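Surside Kids > Home > Find Out > Make > Play

Why do we sort things by colour?
2 min read

I love sorting! My pencils, my socks, even my sweets (before I eat them). Sorting just means putting things that match together, and colour is a brilliant way to start because your eyes spot it so fast.

Try it at home. Find some plates and some blocks in the same colours, then put each block on the plate that matches. Easy? Now imagine doing it with 100 blocks, or 1000! What would you do with a turquoise one – is it blue or green? I still can't decide.

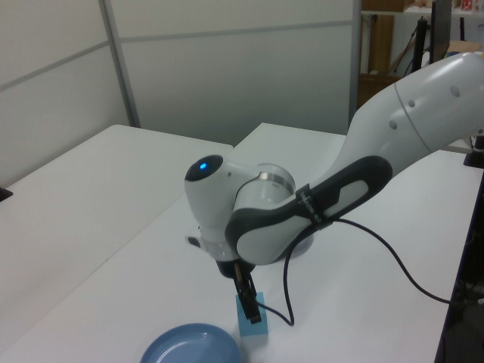
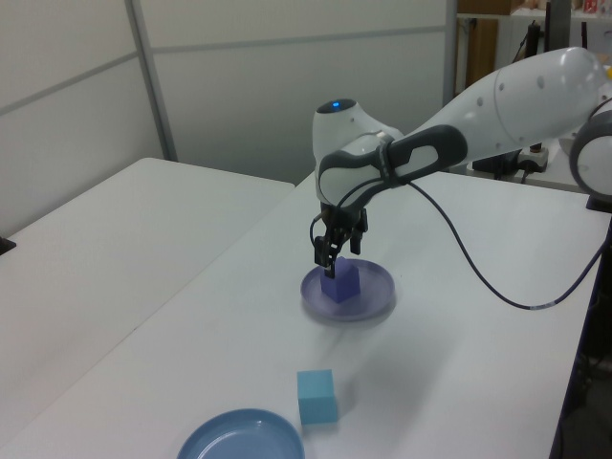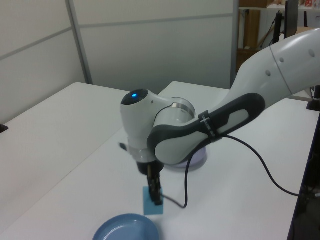 A plate or two and something blue on a white table, all three times.

Filed under: Colours and Shapes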